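Introduction to Robotic Manipulation
Handout 6: Two-Arm Sorting Project

Instructor: Kerttu Nurmi
Laboratory supervisor: Santeri Oksanen

Purpose

Students work in pairs to program two arms to clear a shared table of mixed household objects. The project builds on the gripper exercises in Handout 5 and counts for 40 of the 100 points in the course.

Before the session

Read the Urnis safety sheet and sign the last page. Copy your motion files to the Saarinen workstation. Each pair must submit a written plan stating which arm handles which objects and how the arms will share the middle of the table.

During the session

Run every new motion at low speed first. One partner stays at the stop button while the arms are powered. Record each failed grasp in the log, with the name of the object and the arm used.
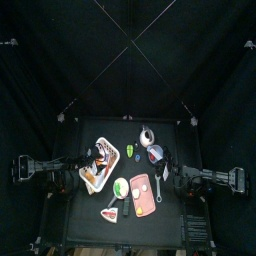
What should a pair do if both arms are sent to the same object?
Stop the run, return both arms to their start positions, and assign the object to one arm in the plan before trying again.

Report

Submit two pages and the grasp log through Jasateck by noon on Sunday. Late reports require the written approval of the instructor.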